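Morais (hilo)

Morais es un hilo de algodón mercerizado para ganchillo y punto fino, fabricado por la hilatura Lasard. Se vende en ovillos de 40 gramos y su carta comprende 163 colores. Se emplea sobre todo en tapetes, puntillas, cuellos y prendas ligeras de verano.

Historia

La hilatura Lasard se dedicó en sus comienzos al hilo de coser y a los cordones para tapicería. El primer Morais salió en madejas sin teñir, destinadas a talleres que lo coloreaban por su cuenta. El paso al ovillo fue obra de Joaquim Cunha, entonces encargado de tintes, que también redactó la primera carta numerada. La numeración sigue el orden en que se añadieron los tonos, de modo que dos azules casi iguales pueden llevar números muy distantes. 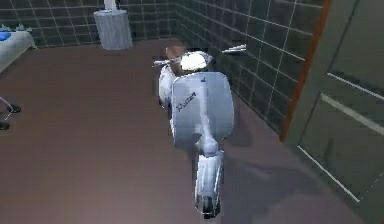
La gama clara es la más antigua de la carta y la que conserva más tonos de la época de las madejas. Incluye el crudo, el marfil, tres blancos y un gris perla introducido más tarde. El blanco óptico, muy brillante por efecto del mercerizado, toma reflejos gris azulados en las zonas curvas de la labor, como los que se aprecian en los paneles de la moto blanca; el marfil, en cambio, se mantiene cálido con cualquier luz. Para mantelerías se prefiere el crudo.

Composición y características

El hilo consta de 2 cabos de algodón peinado de fibra larga, retorcidos en sentido contrario al de la hilatura. El mercerizado se realiza antes del teñido — no después, como en otras calidades de la casa — y da al hilo lustre y resistencia. El fabricante recomienda ganchillo de 1,5 a 2 mm y lavado a mano con agua fría. Encoge poco, aunque los rojos oscuros pueden soltar color en el primer lavado.

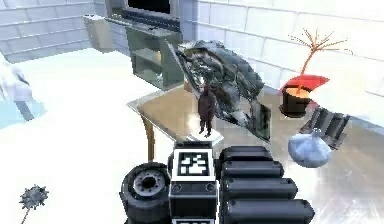
Marcador cuadrado en blanco y negro sobre un bloque negro.

Variantes

Nostuven es la versión mate, sin mercerizar, con una carta más corta y un tacto más seco. Se utiliza en amigurumi y en bolsas de red. Stondley designa la presentación en cono de 800 gramos, pensada para máquinas de tricotar domésticas; se ofrece solo en crudo, negro y blanco óptico.

Los conos llevan el número de baño en el interior del tubo y los ovillos en la faja. Entre baños distintos hay diferencias visibles en los verdes y en los malvas, por lo que las labores grandes suelen iniciarse con todo el hilo ya comprado. Los colores nuevos se incorporan a la carta en julio.

Véase también: algodón perlé, mercerización, encaje de ganchillo.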